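Group 4 - Field Ecology, second-year project
Site: Gralatholm marsh, north pond and causeway
Written up in November

## Question

We wanted to know whether the depth of open water changes how lapwings and redshanks share the edge of a shallow pond. Both species feed along the north pond at Gralatholm in fall. Our first guess was that redshanks would move out into the water as the level rose and lapwings would leave for the grass.

## Site

The north pond is brackish at the seaward end and close to fresh at the inlet. The bottom is soft mud with patches of gravel near the sluice. Glasswort grows on the south bank, and the rest is short grass grazed by cattle until October. The causeway runs along the east side and gives a clear view of about two-thirds of the shore. The other third is hidden by reeds, and we left it out.

We split the visible shore into 11 sections, using fence posts as markers. Section 1 is at the sluice and section 11 is at the inlet.

## Methods

Each visit started two hours before high tide and ended at high tide. One person scanned with the telescope and called out the species, the section, and whether the bird was on grass, on bare mud, or in water. A second person wrote it down. We swapped every half hour. Water depth was read from the staff gauge at the sluice at the start and end of every visit.

A bird was recorded as feeding only if it pecked or probed at least once while the telescope was on it. Birds that were asleep, preening, or flying over were noted on a separate sheet and are not in the results.

We made 487 records over the whole season. After removing birds that were not feeding, 319 were left. Of the birds removed, 79 were roosting on the gravel by the sluice, nearly all of them redshanks.

The data sheets were typed up the same evening. Lenuța Rusu checked the typed copy against the paper and corrected the section numbers for one visit, where the observer had started from the wrong end.

## Results

Redshanks fed mostly on bare mud and in the shallow water next to it. When the gauge was low they were spread over sections 3 to 9. When it was high they bunched up at the inlet end, where the slope is gentler and some mud stays uncovered.

Lapwings did not do what we expected. They used the grass at all water levels, but they also stayed on the mud in sections 6 and 7 when the water was high. These two sections have a low ridge that we had not noticed when we set out the posts.
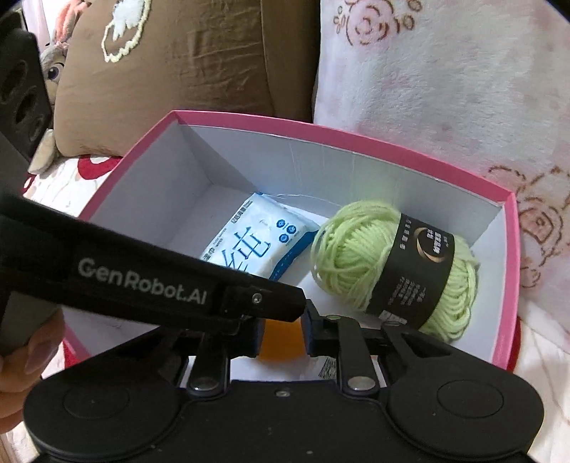
Zamfira Marinescu read our draft and thought the ridge mattered more than the gauge reading, and asked why we had not measured mud width in each section on every visit. We agree that this would have been a better measure. The gauge gives one depth for the whole pond, and the bottom is too uneven for one number to stand for all the sections.

The two species were often in the same section but rarely close together. We saw a lapwing chase a redshank on two visits, both times on the ridge.

## Problems

- Wind. On exposed days the telescope shook and small birds in the far sections were hard to call. We may have missed some redshanks in sections 10 and 11.
- Disturbance. Walkers on the causeway flushed the birds several times. We waited ten minutes before starting the scan again - probably too short for the lapwings.
- Repeat records. The birds were not ringed, so the same bird can appear more than once on a visit. Our totals are records, and should not be read as numbers of birds.
- Gauge. The bottom of the staff was covered in weed until we cleaned it in the second week. The earlier readings were made to the nearest five centimeters.

## What we would change

Use canes to mark the edge of the water in each section and measure the mud from there. Add a low-tide visit each week. Scan from both ends of the causeway on alternate visits, so the far sections are not always the ones seen worst. Sections 6 and 7 should be split in two along the ridge.

The paper sheets are in the gray folder in the lab, with the section map at the front.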